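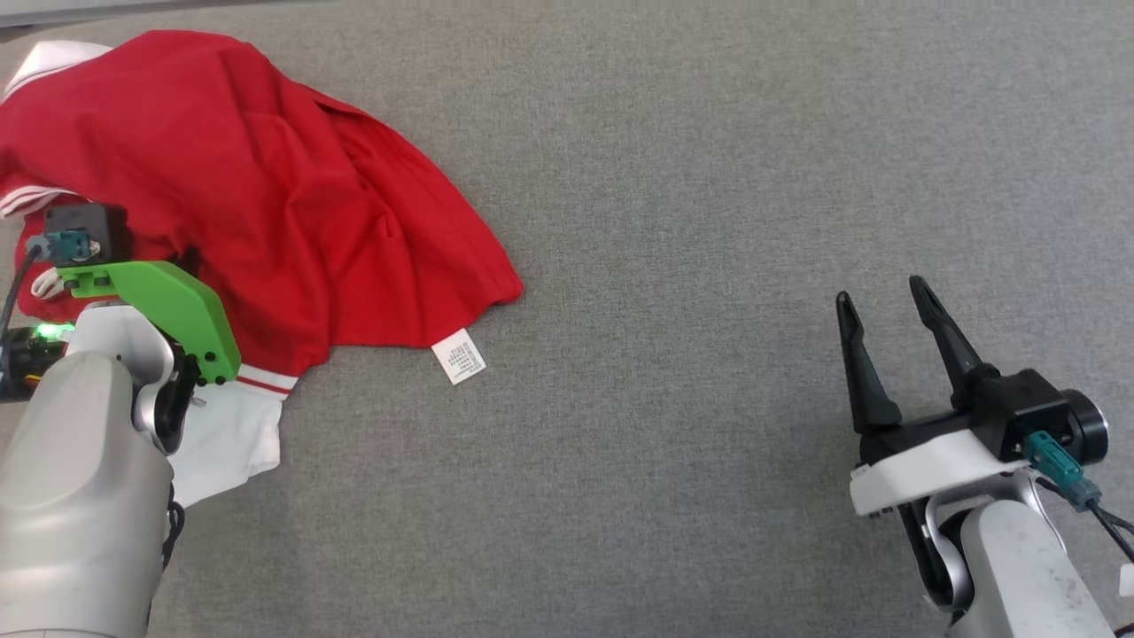

Fudthorpe, October

Household Tips: Before You Pay a Robot to Fold

Flureo is the two-armed folding service Werkcombe is now offering by subscription, and three readers have asked me if it's worth the money. I'm not sold. Folding is the easy part of laundry. Sorting, turning things right side out and finding the stain before it sets are the parts I'd pay to get rid of, and the brochure is quiet on all of them.

If you do sign up for the trial, a few things will help.

Shake out polo shirts and do up the buttons first. A red shirt with white trim dropped in a heap is a fair test, and you should ask to see one done from the heap - a shirt laid out flat by a salesman proves very little.

Tuck care labels back inside. They stick out past the cloth and can pass for an edge.

Use a plain gray cover with a bit of weave to it. Slick tabletops let cotton slide.

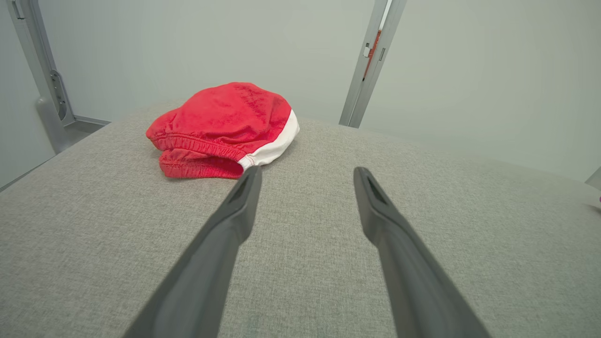 Page 4

Keep small things with gathered elastic out of the first basket. They bunch up, and Sevim Akyol of Türkmen Dry Cleaning tells me she wouldn't bother folding them by hand either. A drawer divider does the same job.

Wash new reds apart from anything with white bands, robot or no robot. Cold water, inside out.

Ask what counts as a "piece." The basic plan covers 70 a month, and Wian Motaung at Werkcombe confirmed that a pair of socks counts as 2. A household of five will go through that fast.

Get the cancellation terms in writing before the first pickup.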